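Keeping a sheet of polythene flat on a covered worktop
Posted in Workshop and Bench, April

I have a bench with a fabric cover that I want to keep clean during gluing and light oiling jobs. At present I lay clear polythene over it and tape the edges. After a day it creeps, wrinkles, and small parts roll into the folds or catch on them. The glare from the ceiling tubes is also bad enough that I lose track of pale washers.

The sheet came off a Stukstead roll. I have tried masking tape, which lifts, and parcel tape, which leaves residue on the bench edge. Is there a better way of fixing it, or should I be using another material?

povarska_bench

Elfriede Gruber

The tape is a side issue. Thin sheet that has been stored folded or tightly rolled keeps its creases, and edge tension alone will not take them out. Unroll it the evening before, cut it oversize by a hand's width on every side, and leave it flat in a warm room. Then fix one long side, pull across to the opposite side, and do the short sides last. Work from the middle of each side towards the corners.

For fixing, use spring clamps or a batten screwed to the underside of the bench. Tape is fine for one session only.

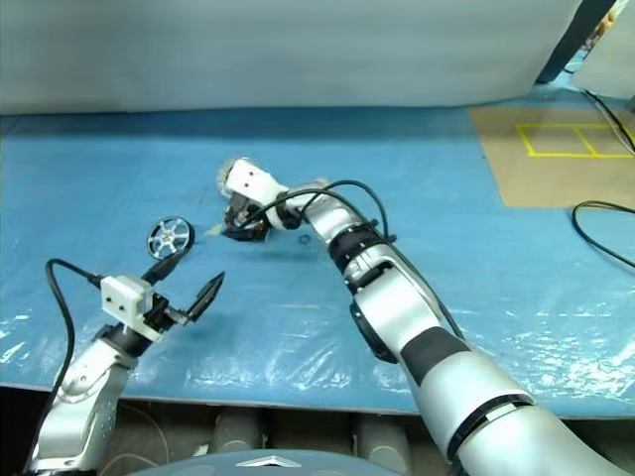

Clear plastic over a blue covering, with glare on the wrinkles.

Two further points. Fabric underneath lets the sheet slide, so a firm rubber mat is a better base if you can spare the cover. As for the glare, wrinkles make it worse, but a flat glossy sheet still reflects. Move the lamp to the side – low and behind your shoulder – or buy a matt film. Filance sell one by the metre and it takes solvent glue reasonably well, though I would test a corner first.

tq_queiroz

Heavier gauge. Mine is 1,000 and it lies flat under its own weight. Costs more, lasts longer.

dunmow_lathe

I gave up on sheet and use a shallow tray with a lip, 40 cm deep front to back. Nothing rolls off it. It will not help with anything long, and you still have to wipe it out on a Saturday like everything else.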